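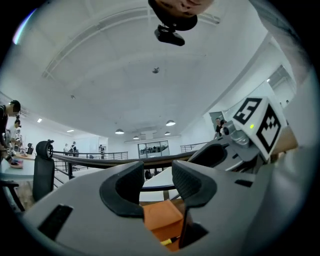 Madder, second bath, rainwater against tap

Notebook > Dye room > October

Search the notebook Go

Started 8:40. The October batch from Rirnthorpe is the coarser grind and it floats, so I tied it into two muslin bags and pushed them under with the paddle. Soaked overnight in the lidded bucket. The water was the color of strong tea by morning and smelled like beets.

Wool is the Olix two-ply, undyed, scoured last week. Dry weight for the skeins going in: 346 g. Mordanted with alum only. No cream of tartar, as we wanted to see what the alum does by itself after the muddy result on the last lot.

Split the wool between the small kettle (rainwater from the Eder barrel) and the big one (tap). Same madder per gram of wool in each. The tap here is hard and madder likes that, so I expected the tap skeins to come out redder and the rainwater ones to stay on the orange side. Clarnuvo strips gave a clear difference between the two before the madder went in. I did not write down the readings — they were on the scrap taped to the kettle lid and the steam took it off. Redo next time.

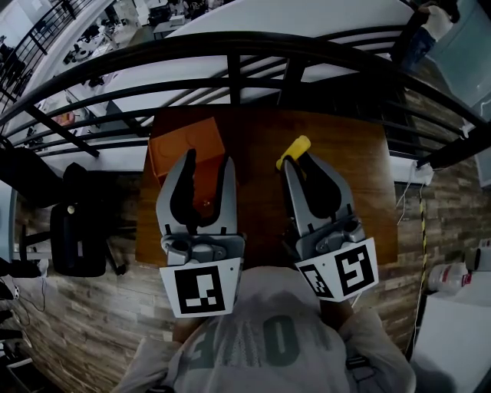

Both kettles up slowly. I kept them under a simmer the whole time, turning the skeins every few minutes for the first half hour and then when I remembered. The big kettle ran hot once, while I was on the phone, and I pulled it off the ring until it settled. Brown comes out of the root if you let it boil, and I think a bit did. Aidan Ó Conaill says he can see it in the tap skeins. I can see it by the window but not under the tubes.

Left everything to cool in the bath. Out at 4:15, squeezed, hung on the rail with a rag underneath. First rinse after they had dried. The rainwater skeins gave up a lot of color in the rinse and the tap ones hardly any.

Dry results:
Tap — brick red, even, slightly dull on one skein near the tie. The tie was too tight again. Figure-eights, loose.
Rainwater — orange, brighter than I wanted, a paler stretch where the yarn sat above the water line.

Put 529 g of unmordanted fleece through the spent tap bath afterward, mostly to avoid pouring it out. It took a weak peach. Might be fine for carding in with the gray.

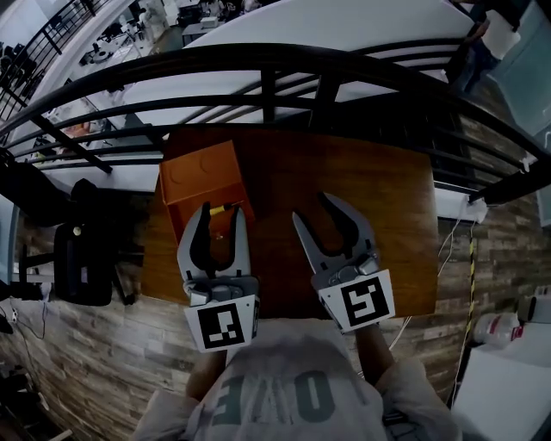

Open orange box on the wooden table.

To do: one skein from each kettle into the chalk test, a pinch of chalk in rainwater to see if it catches up with the tap. Cut lightfast samples and tape them to the south window, half covered with card. Label them in pencil, the pen faded before the wool did last summer. Aidan wants the fine grind tried as well, but we are nearly out and I'd sooner finish the coarse sack first.

Scrubbed the big kettle. The small one still has a pink ring and can keep it.

Contact the dye room | © Rirnthorpe Dye Room | Back to top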